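Subject: Re: [parents-list] Summer workshop with the Endusetti folks – a few answers
From: Feven Kahsay
To: Genico Dance parents and dancers

Hi everybody,

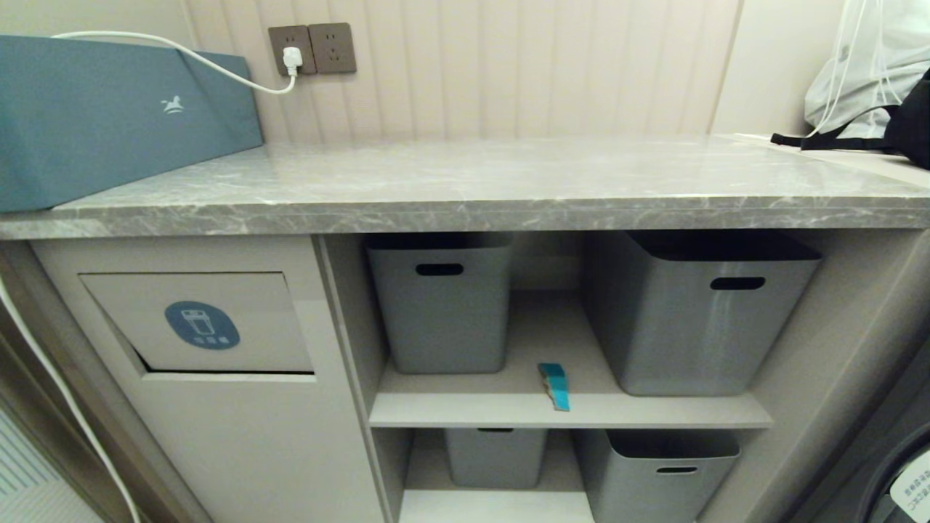 Thank you for all the kind notes this week! I've been meaning to sit down and write back to each of you, but Ibsa asked the questions that most of you were asking, so I'm going to answer on the list and hope that covers it. His message is quoted below with my replies mixed in.

Ibsa Gudeta wrote:

> Feven, we are so excited about the July workshop. My daughter
> wants to know if she can take both the contemporary class and
> the Eskista class, or if she has to pick one.

She can take both! Ebise Abdella set up the schedule so that the two don't overlap, and she really would love to see the contemporary kids give the Eskista class a try. It's a lot of shoulder work and they will feel it the next morning, but when we had a short taste of it at the spring showing the intermediate group would not leave the floor. The only pairing that doesn't work is ballet technique with Nahom's partnering class, which run side by side in the big studio and the small one. Sorry to the older dancers who wanted both. We tried moving partnering to the late slot and then it ran into teen jazz, so back it went.

> Is the fee per class or for the whole thing? The flyer says
> $169 and my wife and I read it two different ways.

It's $169 for the whole workshop, all the classes your dancer's level allows, and the showing at the end. I reread the flyer after your note and I see just how you got there, so that one is on me. If you have a second dancer in the family, write to me off the list and we'll work something out.

> Last thing, is the showing at the studio or at the Jidari?

The Jidari, like last year. It seats 500, so please do bring the grandparents and the neighbors and anyone else who will clap. Doors open at 5:30 and the little ones go on first, which I know will be a relief to those of you with early bedtimes. Wondimu Abdella is running the sound again and he needs everyone's music well ahead of time – please, please don't hand him a phone in the wings.

> Thanks for everything you do,
> Ibsa

Thank you, Ibsa, that was nice to read after a long rehearsal.

A couple of other things while I have you. The piece for the advanced group is called Gebremichael, after the teacher Ebise studied with as a girl, and she is going to tell the dancers a little about him before they start learning it. Parents are welcome to come in for that part and sit along the mirrors. Dancers in that piece need 2 pairs of shoes, the tan jazz shoes and something they can stamp in. Bare feet are fine for everyone else.

Water bottles with names on them, hair up, and a long-sleeved layer for the breaks, as the small studio gets chilly when they've been sweating.

I still need forms from several of the Level 3 families. You can leave them in the folder by the front desk or hand them to me before class. I'm usually there by 4:00.

See you at the studio,
Feven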